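Handling Soft Parts - notes for session 7
Section B, evaluating a bought-in kit
Notes by Hryhorii Stelmakh, 1/15/19

Bring these to lab. Printed copies are by the door, take one only.

What we are looking at

The Nedulus two-arm kit, sold by Trondari. We have it on loan through April, then we decide - buy, extend or send back. Your write-ups go into that decision so please write them as if somebody has to spend money on the strength of them.

What the seller says it is: a ready-to-run pair of arms for handling cloth, film, bags, thin foam. Comes with controller software, a starter set of grip routines and a remote support plan. What you are being asked: is that a fair account, and for which customer.

Not on the table this week - price negotiation, warranty wording, the other Trondari models. Stay on the kit.

Why cloth

Rigid parts have a shape you can count on. Pick up a bracket, it is still a bracket. Cloth takes a new shape each time you touch it, and the part of it you are holding tells you very little about the part you aren't. So:
- pose of the part is not one position and one angle, it is a whole surface
- grip point matters more than grip force, most of the time
- folds hide edges, and edges are what you want to grab
- the same motion twice gives two diffrent results

Vendors who do well with boxes often demo badly with a dish towel. Keep that in mind when you read any brochure for this class of machine, not only this one.

Fingers first

Start every review at the fingertip. Students always want to start at the software. The software can only use what the fingers can do. Look at the tip shape, the opening, how the tips meet, what the surface is like where it touches the work. Scuffs are useful - they show you where contact goes on, so write down where they are before anybody wipes anything. 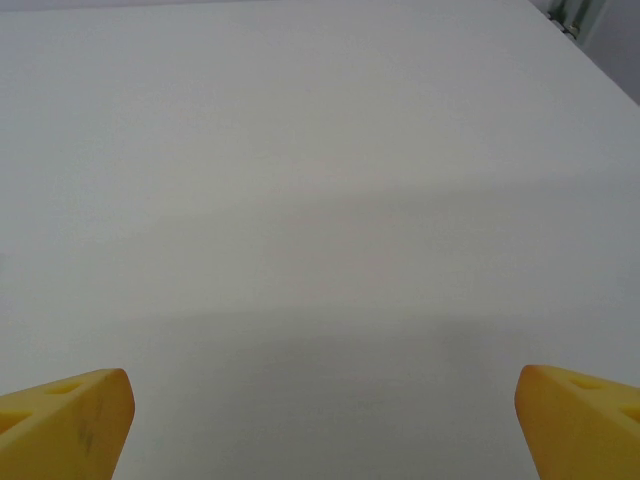 Vira Hnatiuk objected at this point last term, and I am putting it in because it is a fair point: a rounded tip is a compromise the buyer should be told about up front. Rounded is kind to fabric and won't snag, fine. But try to get a rounded tip under the hem of something lying flat and you are pushing the hem along the table. She would want the quote to say which finger set is included and what a second set costs, before anyone talks about cycle time.

I agree with most of that. Where I differ - a buyer with thick material (felt, quilted stuff) may never notice. So your review has to name the material. "Handles textiles" is not a finding. "Handles a cotton napkin, single layer, from flat" is a finding.

Questions to answer on fingers, short answers please:
- Can the tips pick from flat without help? If help is needed, what kind?
- How does the kit know it has one layer and not two?
- How long to swap a finger set, by a person who has read the manual once?
- What does the manual say about cleaning? Does it say anything?

Two arms or one

The selling point of the Nedulus is the second arm. With one arm you can pick cloth up and you can put it down. With two you can open it out. Hold one corner, find the next, pull apart till there's a little tension, and now you have something close to a flat sheet and the rest of the job gets easier. Folding, laying over a form, feeding into a machine, all start there.

Cost of the second arm is not only the second arm. Write these down:
- the arms have to keep out of each other's way, and the shared zone in the middle is smaller than the reach numbers suggest
- timing between them - if one lags, the cloth gets stretched or it sags
- calibration. Each arm to the table, and then arm to arm. Small errors add
- cables. Twice as many, moving, near the work

Ask the rep how often arm to arm calibration is meant to be redone. I asked and got "when needed", which is no answer. Ask again, get it in writing.

Thin see-through material is the hard case for any camera based system. The background shows through it and the edge is faint. If a kit can find a corner on sheer cloth it can probably find one on a towel. Does not work the other way round, so don't let a towel demo stand in for it.

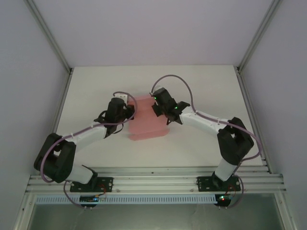
Tension is where most trial setups go wrong. Too little and the lower edge drags, so a place that was meant to be exact becomes a guess. Too much and either the cloth slips out of one side or you mark it. The kit lets you set a tension limit per routine. Default is on the cautious side in my opinion. Change it in small steps and log every change, with the material next to it.

Trial plan for the lab

Groups of two. Each group runs 15 attempts on one material and one task, no changing settings in the middle of a run. If you change a setting start a new run.

Score each attempt as one of:
clean - done, no help
assisted - done, a hand went in or the routine was restarted
failed - dropped, torn, timed out, or stopped by the safety limit

Do not invent a fourth score. Last year a group had "nearly" and we could not use their data.

Also note what the failure looked like, in a few words. "Slipped left" is fine. "Bad" isn't.

Stop button before hands. Every time. No reaching in while either arm is holding.

The support plan

Easy to skip, don't skip it. Trondari offers remote support, and there is a local installer option through Lowther. Compare:
- who picks up the phone, and in what hours
- are new grip routines included or billed
- who owns a routine you wrote on their software
- what happens to the kit if you let the plan lapse - does it keep running?

That last one has sunk purchases before. Read the licence page yourselves, don't rely on my summary or the rep's.

For comparison use the Raltberg single-arm offer, handout from session 2. Different machine, different buyer, but the support section is clearly written and makes a good yardstick.

Write-up

Two pages max plus your score table. Structure is up to you but I need to find: the material, the task, the scores, what you would tell a small shop to do (buy, wait, look elsewhere) and one thing that would change your mind. First person is fine.

13 marks for the trial data, 7 for the recommendation. A recomendation that doesn't follow from the data gets none of the 7, however well written.

Reading for next time: manual chapters on finger change and recovery after a drop. Skim the rest.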